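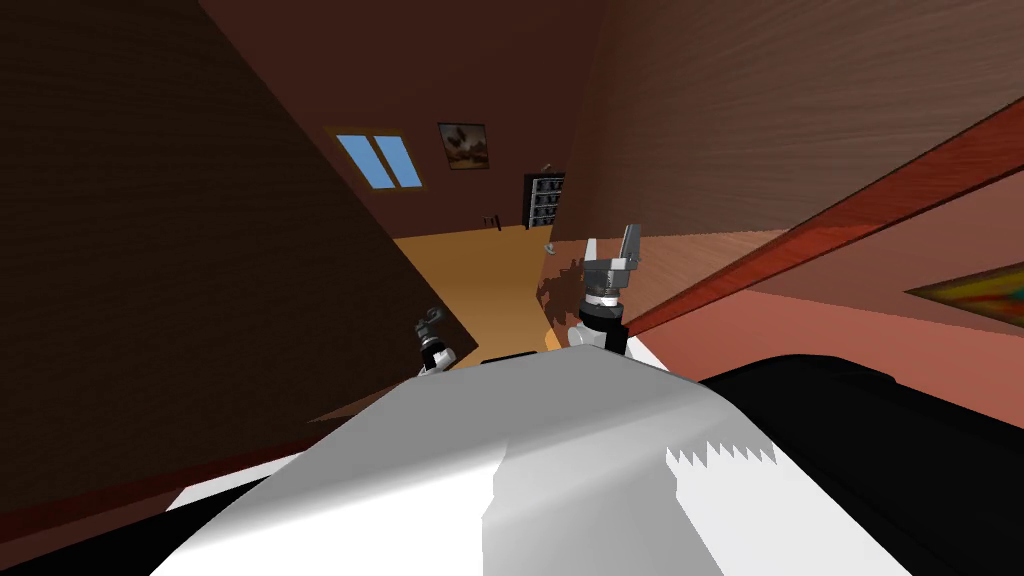 7. Setting Up the Platform Display

Applies to the Nistelar single-sided and double-sided departure displays when connected to a Lesto station controller. If the station uses an older relay controller, follow the retrofit guide instead.

7.1 Before you start

The display must already be mounted and wired as described in Section 6. The clearance from the finished platform surface to the underside of the housing must be at least 2,480 mm. Measure at both ends of the housing, as most platforms slope.

You will need:
- the station key for the service hatch
- the commissioning card supplied with the controller
- a laptop with the Lesto setup tool installed
- the platform number and the four-letter station code

CAUTION: Do not open the service hatch over a platform edge while trains are running. Arrange a line block or wait for the end of service.

7.2 Powering on

1. Open the service hatch and confirm that the isolator is in the OFF position.
2. Check that the green and yellow ground conductor is tight at terminal 11.
3. Close the isolator. The status lamp shows amber.
4. Wait for the lamp to change to green. On first start the display loads its full character set and can stay amber for several minutes.
5. If the lamp turns red, open the isolator and go to 7.6.

Note: The display faces stay blank until a platform number has been assigned. 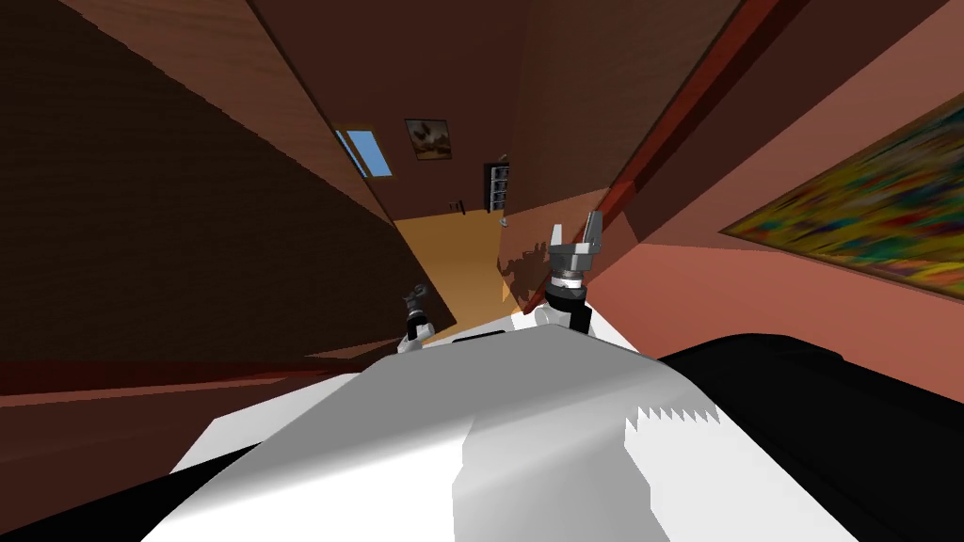

7.3 Assigning the station and platform

1. Connect the laptop to the service port and start the setup tool.
2. Insert the commissioning card in the controller. The tool opens in read-only mode if the card is missing.
3. Select Station > Find. The list holds 1,751 entries, including closed stations and junctions. Enter the station code to shorten it.
4. Select the platform. For a platform split into sections, select the section letter as well.
5. For a double-sided display, set Face A and Face B separately. Face A is the side with the service hatch.
6. Select Write. The display shows the platform number on each face that has been set.

Note: Two displays may share one platform number. They must not share an address. The address switch is on the main board, beside the service port.

7.4 Setting the clock source

The display has no clock of its own. It takes the time from the controller, which in turn follows either the Tsuji master clock or the network time feed.

1. Select Clock > Source.
2. Choose Master where a Tsuji unit is installed in the equipment room. Choose Network in all other cases.
3. Set the hold time. This is how long the display goes on showing the time after the source is lost. The default is 7 minutes.
4. Compare the display with the equipment room clock at the change of a minute. Both must change together.

CAUTION: Do not set Source to Manual on a platform in passenger use. Manual time is not corrected and the display gives no warning when it drifts.
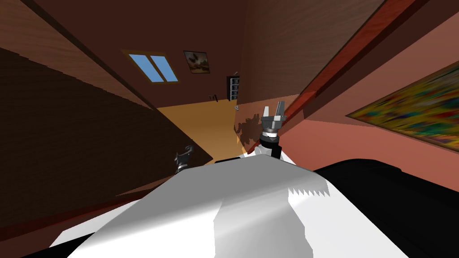
7.5 Loading the timetable

Timetable files are issued by the Skirkley data office and carry the extension .skt. The controller accepts one current file and one pending file.

1. Select Timetable > Load and choose the file.
2. Check the start month shown by the tool. A file marked April does not become current before the spring timetable change, even if the current file is removed.
3. Select Verify. Any train with no platform is listed. Correct these at the data office and not in the tool, where edits are lost at the next load.
4. Select Send. The display shows the next three departures when the transfer is complete.

Trains that end at the station are hidden by default. To show them, set Arrivals to On for the platform concerned.
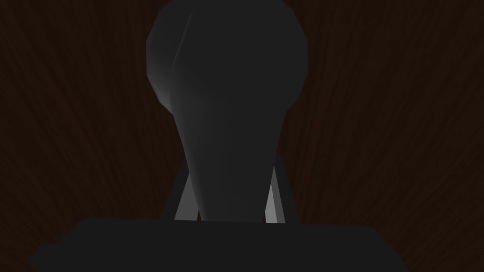 Fig. 4. Dark gray rounded head with narrower neck (rendered view).

7.6 Status lamp

Green, steady: normal operation.
Green, flashing: timetable transfer in progress. Do not open the isolator.
Amber, steady: starting, or waiting for the controller.
Amber, flashing: clock source lost, hold time running.
Red, steady: ground fault or low supply. Recheck terminal 11 and the supply fuse.
Red, flashing: duplicate address. Change the address switch on one display and restart it.

If the lamp is off with the isolator closed, test the supply at the platform cabinet before replacing the main board.

7.7 Closing up

1. Remove the commissioning card and return it to the equipment room.
2. Disconnect the laptop and refit the service port cover.
3. Close and lock the hatch. The seal must not be folded at the hinge side.
4. Enter the display address and firmware version in the station log.

Continue with Section 8, Audible Announcements.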